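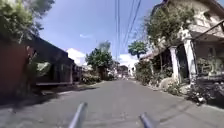 How does the robot decide which part of a street is safe to drive on when the street has no lane markings? It compares the surface a few meters ahead with the surface it has just driven over, and treats a close match as drivable unless the depth reading shows a step, a hole or an object.

## Cillodar project: minutes of the July meeting

**Place:** Vurkmont, small meeting room and by phone
**Present:** navigation group, field group, labeling group, one representative of Clirkell
**Apologies:** the hardware lead, who sent written notes
**Minutes taken by:** the project office

The meeting opened at 9:30. The question and answer at the top were agreed at the last meeting as the short text for the project web page. The chair asked that they stay at the head of the minutes until the page is up.

### 1. Minutes of the last meeting

Accepted with one correction. Under item 4, "map-based" should read "map-free." The method doesn't use a stored map for the surface decision. It does use a rough route plan to choose turns.

### 2. Street data

The field group reported that the residential route is finished. After removal of blurred images and stretches where the robot was being steered by hand, 2,363 images remain with matching depth readings. All have been copied to the project drive.

The labeling group has marked three classes: drivable, not drivable and unsure. "Unsure" was used mostly along road edges where soil, gravel or plants meet the pavement. The navigation group asked whether these could be forced into one of the other classes. The labeling group was against this, as its labelers disagreed with each other on the same patches. It was agreed to keep the class and leave those pixels out of the scoring.

The two front rods on the robot are masked in all images before training. The hardware lead's notes say the mask has to be redrawn if the camera mount is loosened, even if it is tightened again in the same position.

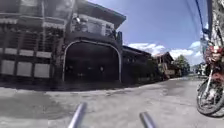
The field group added that changes in the surface were the main thing it wanted from this route. The earlier set from the Borkowska site was collected on one type of pavement, and the model trained on it did badly wherever the color of the ground changed. The group would like the two sets kept in separate folders so that either can be left out of a training run.

### 3. Shadow test

The navigation group presented the result. Strong shadow edges across the road had been causing the robot to slow down or stop, as the old method read the dark side as a different surface. The new method adds a second comparison that looks at texture after brightness has been evened out. If color says "different" but texture and depth both say "same," the patch is treated as drivable.

Two held-out sets were used, each checked by hand:

| Set | Images | Wrong, old method | Wrong, new method |
|---|---|---|---|
| Shadow edge in the driving area | 100 | 38 | 7 |
| No shadow edge in the driving area | 100 | 5 | 6 |

An image was counted as wrong if the method would have blocked a clear path or opened a blocked one. In the shadow set, all of the old method's errors were clear paths blocked. With the new method, two of the errors went the other way: a low curb in deep shade was marked as drivable.

There was a long discussion of those two. The navigation group's view is that the depth reading was too sparse at that range and that the curb would have been picked up closer in. The Clirkell representative didn't accept this without a driving test, and said the company would not want the method switched on by default until one has been done. The field group agreed with Clirkell. The chair asked that the two images be shown in the report next to the table.

The small loss on the second set was noted. One more error in a set of this size was not thought to mean much, but the report should give the number as it stands.

### 4. Speed

The texture comparison makes each update slower. The navigation group thinks some of this can be recovered by skipping patches where color and depth already agree. The change has been written but not merged. No timing figures were brought to the meeting; they are to be sent round with the next report.

### 5. Borkowska site

Access continues on the same terms. The loose gravel near the gate has been rolled flat, so new runs there can't be compared directly with the old ones at that spot. The field group will mark the stretch in the run notes.

### 6. Actions

- Navigation group: rerun both held-out sets with the skipping change and report errors and timing together.
- Field group: plan a slow driving test along a shaded curb, with an operator at the stop button. Send the plan to Clirkell before the test.
- Labeling group: write half a page on how "unsure" was applied, for the appendix.
- Project office: ask the hardware lead for a drawing of the current rod mask.

### 7. Any other business

The spare battery is still at Clirkell and will be returned with the next delivery. The navigation group asked for the small meeting room to be booked for an extra hour next time.

The meeting closed at 11:10.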